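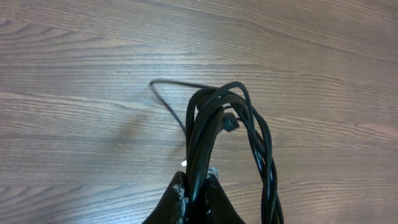

Lowering the pressure at night only hides the leaks, a reader from Grandville writes, and the utility should be replacing pipe instead. The objection is common, and it is partly right.

Home Features Water Supply Archive Subscribe

Grandville buys its drinking water in bulk from the Wonov treatment works under a joint supply agreement. The town has 156 kilometers of main, 40 of them in cast iron. Until the agreement was revised in April, the two systems kept separate meters and separate records. Water lost between them appeared on neither set of books.

The revised agreement put one shared meter at the boundary and split the Grandville network into zones. Flow into each zone is read between 2 and 4 a.m., when customer demand is lowest. A high reading in those hours points to leakage - or to a large user on a night shift, which has to be ruled out first.
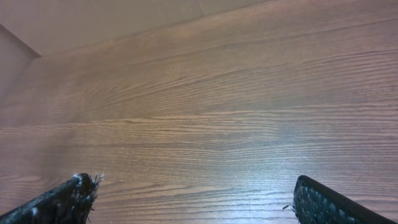 Pressure is the second part of the plan. Valves supplied by Mikuš reduce it after midnight in the lower zones, where the static head is greatest. A hole in a pipe loses less water at lower pressure, and the main itself is under less strain. The hole remains, and a crew still has to find it.

Replacement is slower. Poletti, the contractor, has relaid 1725 meters of cast iron main so far, working in sections of 125 meters so that each can be tested and disinfected before the next is opened. The order of work follows the night readings, with the worst zone first. House connections are renewed at the same time, up to the property line.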